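The long life of a kitchen table

In the town of Falleck, where I have lived for 4 years, people do not throw away a table. They complain about it, they cover it with a cloth, they move it to the garage, and one day a nephew gets married and the table comes back into a kitchen. I did not understand this habit when I arrived. In the city where I grew up we changed the furniture when we changed the flat.

Erlinda Macapagal has repaired tables in Falleck for 20 years. Her workshop is behind the old dairy, and the door stays open until it is too dark to see the grain. When I visited her in December she was wearing two pullovers and sanding the leg of a card table with a very small piece of paper.

"The customers say to me, make it like new," she told me. "I ask them, do you remember how it was when it was new? Mostly they do not. They remember it how it was when they were children, and then it was already old."

She keeps a notebook with every job, and the last number in it is 376. Many of these jobs are the same few tables, which come back to her every some years with a loose joint or a burn from a pan. She knows them by the names of the families. The Ocampo table has been to her four times, and each time a different member of the family paid.

The surface is where most of the arguments begin. Shiny finishes were in fashion when her older customers married, and they still ask for them. The younger ones want a matte top in a quiet colour, something between brown and grey, that does not send the light of the lamp back into their eyes.

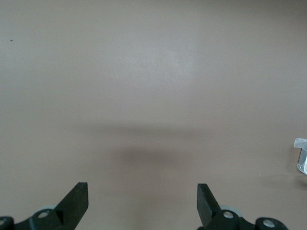
A matte tabletop in taupe. Photo: Wadimis

Macapagal has no strong opinion about colour, but she has one about cleaning. Too much water, she says, has ruined more tables than children and dogs together. She recommends a cloth that is only a little damp, and after it a dry one. For the first month after a new finish she asks people to put nothing hot on it — "also not tea, also not for one minute" — and she writes this on a card which she fixes under the top with a pin.

It is not cheap work. A full repair of a large table can cost 2,000, and for less money the furniture shop Gorix, on the road out of town, will deliver a new one with six chairs. Some of her customers have done this sum and bought the new one. The old one, of course, went to the garage.

I asked her about her own table. She took me through to the kitchen, where we drank coffee at it. One corner is lower than the others, and the sugar bowl has to stand near the wall. She has been meaning to repair it, she said, but there is always a customer first.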